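Drarnico Street Neighbors' Association
Minutes of the General Meeting
Held September 1, 2019, in the downstairs hall
Chair: Zoi Christodoulou
Present: 11 households. Apologies were received from the Proltix Row end, where the block was having its own cookout.

Opening

Zoi welcomed everyone back after the summer and said how good it was to see so many faces on a holiday weekend, and a few new ones too. The family at number 64 were introduced and given a round of applause, and their little girl took a bow, which went over very well. The minutes of the previous meeting were read and approved with one correction: the lost bicycle pump was blue, and has since been found under the stage.

Matters arising

The storm drain at the corner has been cleared by the city at last. It took four phone calls and a letter, and Zoi thanked everyone who kept after them. There was some talk about whether the leaves will block it again this fall. It was agreed that whoever lives nearest will keep a rake handy and the rest of us will take a turn when we walk by.

The bench outside the Cetadent office is still missing a slat. The office manager has been very kind about it and says we may fix it ourselves if we match the color. Two members offered, and after a friendly back-and-forth over which shade of green it is they agreed to go and look together.

Shared garden

It has been a wonderful year for tomatoes and a poor one for beans. The zucchini need no comment from the secretary, except that there is a box of them by the door and you are begged to take one home. The three beds along the fence will be rested over the winter and sown with clover. A member asked whether the bed nearest the gate could be given over to herbs next spring so that people can snip a little something on the way home from work, and this was warmly received. Carried, all in favor.

The hose was discussed at some length. It leaks at the joint, it has leaked at the joint for two years, and several people have their own way of winding tape on it. It was finally agreed to buy a new hose, with the old one to be cut up for the drip line.

Kitchen corner

The list of things for the kitchen corner was gone over. We have plenty of mugs and not nearly enough teaspoons, so if you have spares at home, please bring them along. Members would like to be able to warm up rolls and small dishes at meetings without sending somebody up the street and back, and there was a good deal of cheerful talk about what one can and can't do in a small oven. Cheese toast had strong support. A casserole big enough for the whole association did not.
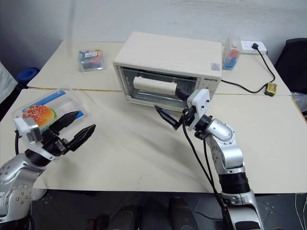
Toaster oven and power strip on the tabletop.

It was asked that a short note on using the kitchen corner be written up and taped inside the cupboard door: wipe up crumbs, unplug things when you go, and don't leave food over the weekend. Zoi will write it and promises to keep it to one page.

Fall supper

The supper will be in November as usual, with the day to be settled once we know when the hall is free. Everyone enjoyed last year's long tables -- the little ones especially, who spent most of the evening underneath them -- so we will set up the same way. Soup, bread and pies were all spoken for within a minute or two. Salads are still wanted. Please write what is in your dish on a slip of paper, as we have several neighbors who can't have nuts.

There was a suggestion of music. The accordion was mentioned, and its owner, after some coaxing, said maybe. Zoi asked that the minutes record this as a yes.

Parking on the north side

This was a longer talk than planned, though a good-natured one. Some would like the city to paint lines, and others feel we would lose a space by it. No vote was taken. Members are asked to pull up close to the car in front and to leave the ramp clear at all times. The matter will come back at the next meeting.

Any other business

A gray cat with a white chin has been visiting several porches and eating supper at more than one of them. If it is yours, please let Zoi know.

A library book was left on the windowsill in June and is still there.

The meeting closed with coffee and plum cake, and thanks to those who stayed to stack the chairs.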